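Passing a Thin Rod Between Two Arms: Cell Setup, Step by Step
Posted 11 Jun 2024 by Siyabonga Motaung

Most of the questions I get about the two-arm bench at Skadwood are about the handoff, so this page covers only that. One gripper picks up a thin rod, the other takes hold of it, and the first one lets go. With a block the size of your fist you can be sloppy and it will still work. With a thin rod you can't. A small error in angle at one end becomes a large error at the other, and the second gripper closes on air.

I'm assuming you already have two arms that move, two grippers that close, and a way to save positions and play them back. We use a kit from Haddad and run it with Wosow, which is a set of scripts Defne Demirtaş and I have been adding to since last September. Any software that lets you save named positions and set a gripper opening for each arm will do.

What you need

Two arms with parallel grippers, mounted facing each other
A stiff frame that fits over the table
Black cloth for the walls and top
A white platform for the middle of the table
A camera on each wrist, and one fixed camera that sees the whole table
A thin rod in a strong color (ours is red)
Clamps, more than you think
A steel ruler and a roll of masking tape

1. Build the frame and fix it to the table

Our frame is 1065 mm wide on the inside. That was the widest we could go and still get it through the door of the back room in Darnbridge. If you have the space, go wider. The elbows need more room than you would guess from looking at the arms folded up.

Put a bracket at every corner and at least one along the back edge of the table. Then push on the frame with one hand while watching the picture from the fixed camera. If the picture moves, the frame is not stiff enough. Tighten everything and push again. Do this before you hang any cloth, as it's a nuisance to reach the bolts afterward.

Clamp the frame to the table even if it feels heavy enough to stay put. Two arms stopping hard at the same moment can walk a loose frame across a table over an evening, and you won't notice until your saved positions are all off by the same amount.

2. Hang the cloth

Use matte black cloth and let it have some folds. Stretched tight it looks neater but it picks up more shine from the lights. Keep it well behind the elbows. Run each arm slowly through its full reach with one person watching the cloth, and tie back anything that gets touched.

Leave the front open. You will be reaching in constantly during setup.

3. Place the platform

The white platform does two jobs. It gives the rod a plain background in the wrist cameras, and it gives both arms the same reference surface. Set it in the center of the table where both grippers can reach all of it without either arm going fully straight. Mark its corners with masking tape so you can put it back after you knock it.

Check that it sits flat. Slide the ruler under each edge. If there is a gap, shim it now. A platform that rocks will give you a different pickup height depending on where the gripper last pressed.

Other things can stay on the table as long as they are out of the way of the elbows. We keep ours along the back half. If you move them during a run of tests, write it down.

4. Set the gripper zero

Close each gripper with nothing in it and save that as zero. Then close it on the rod by hand control, one small step at a time, until the rod stops slipping when you pull it lightly. Save that opening as "hold." Open it until the rod drops out freely and save that as "release."

Do this for each gripper separately. You can't copy the numbers from one to the other. Ours came from the same box and their hold values are not close.

Look at where on the fingers the rod is held. You want it near the tips, with enough of the finger around it that it can't roll out. If the rod is too deep between the fingers, the second gripper has nowhere to come in.

5. Find the grip point on the rod

Our rod is 188 mm long and has a short ribbed section that is slightly thicker than the rest. It is tempting to grip there. Don't. The fingers close on the ridges differently each time and the rod ends up tilted. Use the smooth part.

Pick a grip point for the first arm and another for the second, and leave plenty of space between them. Fingers that touch each other during a handoff will push the rod sideways, and you'll spend an hour thinking the problem is in your saved positions.

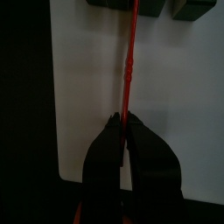 A little tilt is fine at this stage. What matters is that the tilt is the same every time. Pick up the rod, hold it, put it down, and repeat that until you can tell whether the angle is steady. If it wanders, go back to step 4 and close the gripper one step further. If it still wanders, wipe the fingers with a dry cloth and check that both tips meet evenly when the gripper is shut.

Don't cure a wandering rod by squeezing as hard as the motor allows. The gripper motors get warm, and a warm motor holds less well than it did at the start of the evening.

6. Save the positions

You need four positions for each arm. I name them the same way on both sides so the script is easy to read.

Home: arm back, gripper open, well clear of the platform.
Ready: gripper above the platform, pointing where it will need to point.
Meet: where the rod changes hands.
Clear: straight back from Meet, far enough that nothing touches.

Save Meet for the first arm with the rod in its gripper. Leave that arm where it is. Then bring the second arm in by hand control at the lowest speed and stop when the rod is centered between its open fingers. Check it in the wrist camera of the second arm and again in the fixed camera. The wrist camera will tell you if you are off to the side. It won't tell you much about depth, so trust the fixed camera for that.

I keep Meet low over the platform, with the rod lying level between the two grippers. If it gets dropped it doesn't go far. Some people prefer to meet high up where there's more room for the wrists. I tried that and spent a lot of time picking the rod up off the floor.

Save Clear by backing the gripper out in a straight line along the direction its fingers point. If your software only moves joint by joint, add a point halfway or the fingers will swing and take the rod with them.

7. Write the order of moves

The order is short:

First arm goes to Meet and stops.
Second arm goes to Ready, then to Meet, with its gripper open.
Second gripper closes to hold.
Wait.
First gripper opens to release.
First arm goes to Clear, then Home.

The wait matters. We use 300 ms. With no wait at all, the first gripper starts opening while the second is still closing, and the rod turns in the fingers. Defne wanted a longer wait and you may want one too if your grippers are slow. It costs you nothing except patience.

Never let both arms move during the pass itself. While both grippers have hold of the rod, they are joined together, and any movement of one arm pulls on the other. Small arms like these will skip or stall when that happens.

8. Sort out the cables before running at speed

Every wrist has a cable and every cable will find something to catch on. Leave a loop at the gripper big enough that the wrist can turn all the way without pulling it straight, but not so big that it drags things off the platform. Run the wrist from one end of its travel to the other and watch the loop the whole time.

At Meet the two grippers are close together and so are their loops. Route them so they hang away from each other. I tie mine back to the forearm with a strip of cloth. Cable ties work too, but you'll be cutting them off the next day.

9. Run it slowly, then less slowly

Start at the lowest speed with one hand on the power switch. Run the whole order without the rod first. Then run it with the rod. Keep everyone's hands out from under the frame while either arm is powered and following a script.

Raise the speed in small steps. Stay at each one until you are bored. When it starts to fail, go back down one step and leave it there.

Keep a notebook next to the bench. Write the speed, the hold value for each gripper and what went wrong. "Dropped" is not enough. Write which gripper had it, and whether the rod slid, turned or was pushed. 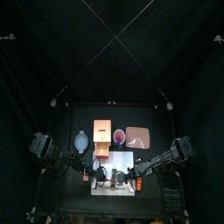
Common problems

Second gripper closes beside the rod. Usually the first arm has sagged since you saved Meet. Let both arms hold position for a few minutes before you save anything, then save it again.

Rod turns during the pass. The two grippers are not at the same height, so the second one bends the rod as it closes. Raise or lower the second arm a little and try again. If that makes it worse, go the other way.

Rod sticks to the first gripper on release. The release opening is too small. Open it further, but check that the wider fingers don't hit the other gripper.

Fixed camera loses the rod. Check the lights before you touch the camera settings. A reflection off the platform can hide a thin rod even when it's bright red. Moving one lamp a short distance fixed ours.

Everything worked yesterday. Check the clamps, then the tape marks at the platform corners. After that, run the gripper zero from step 4 again on both arms.

The Wosow scripts for steps 6 and 7 are on the bench computer in the folder called "handoff." Copy them before you edit them. The position files in there are only good for our frame, so save your own.

Questions: leave a note for Siyabonga at the Skadwood front desk | Copyright 2024 Skadwood, Darnbridge | Back to top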